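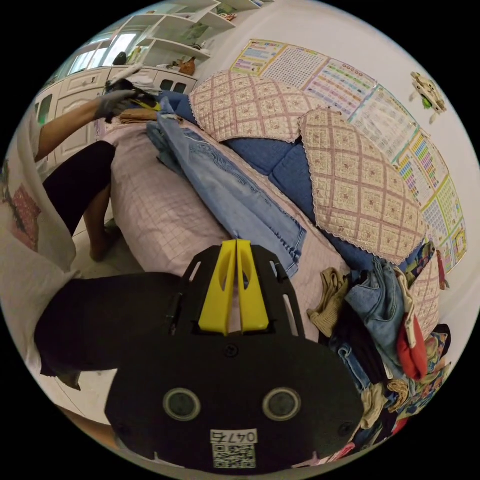 Photo: Narendra Negi

Notebook 2, clothing storage, bedroom
16th July

Purpose of entry: fold sizes for the heavy items, order of work on the bed, and what to change before the next session. Carries on from the drawer work in January, which dealt with T-shirts and underwear only. Ashok asked for denim and corduroy to be treated separately. Agreed.

Work surface is the bed. The table tried in January was too narrow for trousers at full length and the legs had to hang over the side, which pulled the waistband out of line. On the bed the jeans go down lengthwise with nothing hanging. Drawback: the mattress gives under the hand, so a crease pressed in with the palm is softer than one made on a hard top. For the thick items this makes little difference. For shirts it does, see below.

The white grid on the pink bedding is useful as a reference for straightness. Lay the outer seam along one of the grid lines and any twist in the leg shows up at once. Not useful as a ruler, as the fabric shifts when anyone leans on it.

Jeans, light blue, faded:
Weighed before folding, 1,223 g on the kitchen scale with belt. Belt removed after weighing. To be weighed again without it, the figure is no use as it stands.
Close the button and zipper first. Smooth from the waistband down to the hem. Check the pockets.
One leg over the other, inseams matched. Tuck the point of the seat in so the long edge is straight.
Hem to just under the waistband, then in thirds.

This gives a block that stands on its edge in the Flollero box. Folding in half and half again gave a wider, flatter block that had to be stacked, and anything stacked gets pulled apart by whoever wants the bottom pair.

The torn areas need their own handling. There is one near the waistband and another on the leg, and the leg one goes right through. If a fold line crosses a tear, the loose threads catch on the layer above when the block is opened. Moved the first fold down the leg to clear it. The block comes out slightly uneven and still fits. 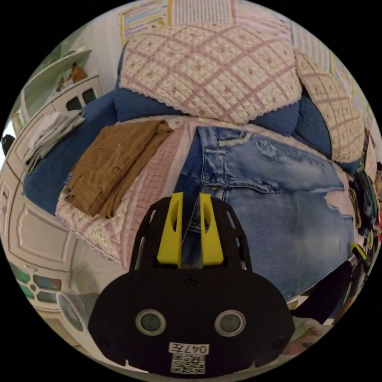
Corduroy, brown. Do not press creases into it. Folded with the collar showing and the body turned under, ridges running the same way on both faces. Eustaquio's view is that it belongs on a hanger and should come out of this exercise altogether. He may be right about the collar. Against that, the closet rail is already full and the hangers we have are the narrow Cuder ones, which leave a bump at the shoulder. Keep folded for now, top position only, nothing on it.

Shirts. Tried one on the bed and did it again on a hard board. The board version was flatter at the placket and held its shape when carried across the room. Will use a board laid on top of the bedding from now on. Any stiff sheet will do provided it is no wider than the finished fold. Mawuli has offered the lid of the Trudanero crate.

Drawer clearance: internal width is 50 cm. Jeans blocks on edge take up less of that than expected, but the drawer front flexes when it is packed tight and the runner then sticks on the left. Leave a hand's width free at one end. Ellwood sell a spring divider that would hold the row upright when it is part full. Price not checked.

Timing. The sorted batch took 14 minutes from first item to last, not counting the shirt I did again. Most of that went on finding things in the pile and turning sleeves the right way out. Folding itself is the short part. Suggests sorting by type before anything is laid flat, which we had down as optional. Change the procedure sheet to make it the first step.
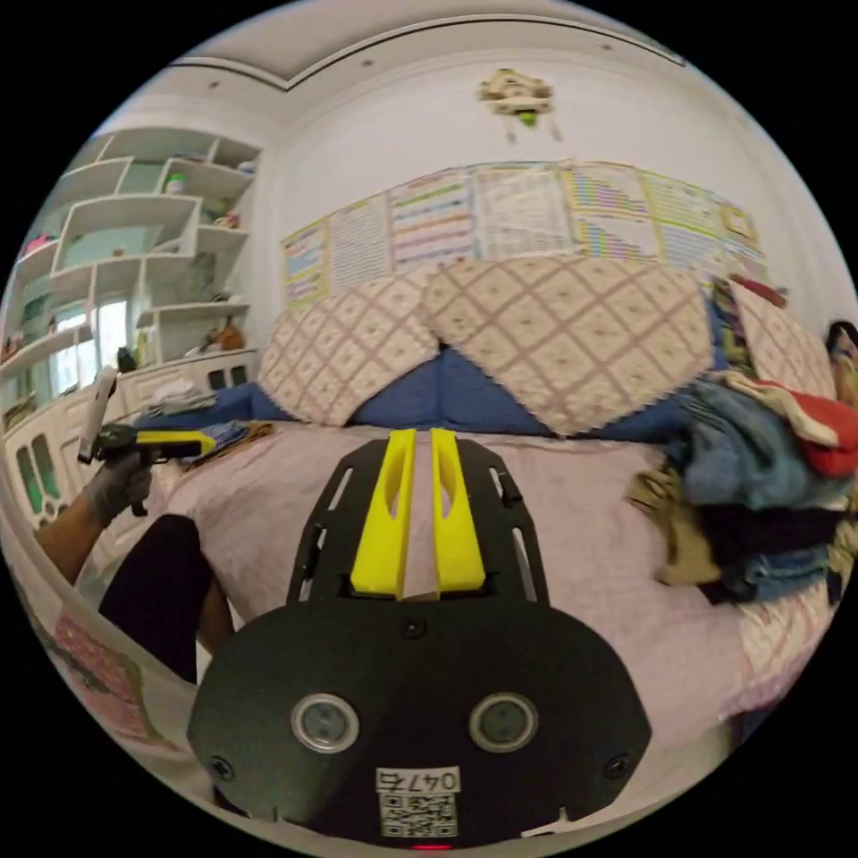 Mamta Lodhi, workshop lead, household textiles

Pile management. Unsorted clothing to be kept to one side of the bed, finished items to the other, middle clear for laying out. The heap had denim, navy, black, tan and red all mixed together. Dark items are hard to tell apart in it: navy and black look the same until they are pulled out. Take the light and bright ones first and the dark remainder is easier to pick through.

Pillows stay at the head. I considered clearing them off to gain length, but full-length trousers fit without that and the covers have to be straightened again every time they are moved.

Still open:
Reweigh jeans, no belt.
Corduroy, hanger or drawer. Eustaquio to bring one wide hanger for a comparison over a few days, same garment, check the shoulders both ways.
Board for shirts, from Mawuli.
Runner on the left side of the drawer. Wax it before blaming the load.
Ashok to redraw the fold diagram for jeans with the first fold lower down the leg, and a note about tears next to it.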